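The Quiet Work of a Box on the Table

A visit to Drarkville, where people print the housings that other people forget to look at
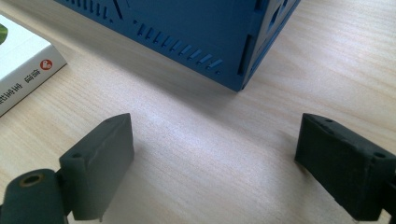
When I moved to Drarkville, I did not expect to become interested in boxes. I came to write about furniture. But in this town the furniture makers and the people with 3D printers share the same street, and after a few weeks it is difficult to visit one without having coffee with the other.

The subject that comes back in every conversation is the enclosure. An enclosure is the outside of a thing: the shell around a power supply, a small computer, a radio. For a long time such shells came from a factory, gray or black, and one lived with them. Now many people draw their own at home, and they choose the color also. Blue is very popular at the moment. I asked at Weerakoon, the shop which sells plastic filament near the bridge, and they told me that in May they ordered blue 2 times and both times it was gone before the month was finished.

I like blue on a pale table. Wood with a quiet grain accepts a strong color very well, better than a white desk does, where the same blue can look like a toy. A book lying nearby also helps. It gives the eye something ordinary to compare with, and the box becomes one more thing that lives in the house.

The difficult part of the design is the air. Electronics become warm and the warm air must leave, so a good enclosure needs openings. At Etum, a workshop on the upper floor of an old bakery, one wall is covered with test pieces, 28 of them, and every piece is a study of slots. Some slots are straight and some are angled. Some are so thin that the printer closed them by itself, and these have been kept as a warning.

My own taste goes to a row of short angled slits along the bottom of a wall. Each slit makes a small shadow, and the row becomes a kind of decoration, like the stitching on a good bag. A second row higher up lets the air travel from low to high. In Etum they explained this to me with a candle and a piece of paper, and I understood it on the second try.

After the air comes the question of corners. A corner is where a print often lifts from the plate, and it is also the first place that the hand touches. Many designers make it round and continue with their life. Others open it with a tall notch, and then the corner is dark inside and the box looks lighter than it is. I was doubtful about this idea when I heard it, but I have changed my opinion.

For openings in the side, the people of Drarkville have a strong preference for the beveled edge. A square hole with a sharp border looks cut in a hurry. With the bevel, the light goes softly around it and a cable does not get scratched when you pull it through.

The finish is a matter of character. It is possible to sand the plastic until it is smooth, and at the Trultstead fair last year there was a table full of boxes polished like river stones. I admired them but I did not want one. The slight texture of printed plastic is pleasant to me, and it hides fingerprints.

If you want to begin, begin with something small and draw the slots wider than you think. Leave 2 millimeters of wall between them. Put the finished box on the table where you have your breakfast and look at it for a week before you print the next version.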